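Anthorpe Community Laundry and Clothing Room
Progress report to the Esine Fund, second period

Grant purpose: to run a low-cost laundry service and clothing exchange for households in temporary housing in Anthorpe.

Summary

The service has been open for the whole period apart from four days in February, when the water supply to the building was shut off for pipe repairs. We served 84 households, up from 61 in the first period. Spending is within budget except for utilities, which are explained below. We are not asking for any change to the grant total.

Laundry service

We processed 139 loads in the busiest month. Most came from families in the Makris Street housing, where the shared machines have been out of order since the fall. Households drop off in the morning and collect after 3 p.m. We tried an evening collection as well, but few people used it and we have dropped it.

The main complaint in the first period was lost small items, mostly socks and baby clothes. Each household now gets a mesh bag with its intake number on a tag, and small things stay in the bag from drop-off to collection. Reports of missing items fell from 19 to 8. The bags cost less than we had allowed, and the difference went toward detergent.

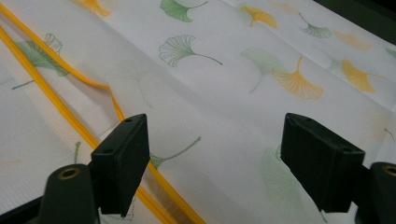 One of the two dryers needed a new drum belt and was out of use for nine days. During that time we hung what we could on racks and sent bedding to the commercial laundry on Cidia Road, at a cost of $212. This was charged to the repairs line.

Clothing exchange

The exchange opens two mornings a week. Winter coats and children's shoes go out as fast as they come in. We have more adult formal wear than we can use and have passed several boxes on to the job center. We still turn away donations that arrive damp or badly stained, and a notice by the door now says so in three languages.

Staffing and training

Both part-time posts are filled. The second post was vacant for the first five weeks of the period, and the unspent wages are shown in the attached accounts. New helpers now get a two-hour session on sorting, wash temperatures, allergies and how to handle a household's belongings with respect. 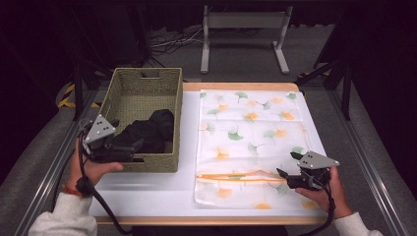

The written guide used in these sessions was revised after the new helpers told us the first version was too long. It is now four pages. The section on sorting tells helpers to keep dark clothes apart from the start, as with the black garment in the green wicker basket, and to check that a bag's zipper is fully closed before it goes in the machine. We plan to have the guide translated during the next period.

Budget

Utilities are over by 11 percent. The electricity rate went up in the second month, and the older dryer uses more power than we had estimated. We propose to cover this from the unspent wages and would like written approval from the Fund before we move the money.

Next period

We will get quotes for replacing the older dryer, ask the Makris Street landlord for a repair date, and survey households about opening hours. Survey results will be included in the next report.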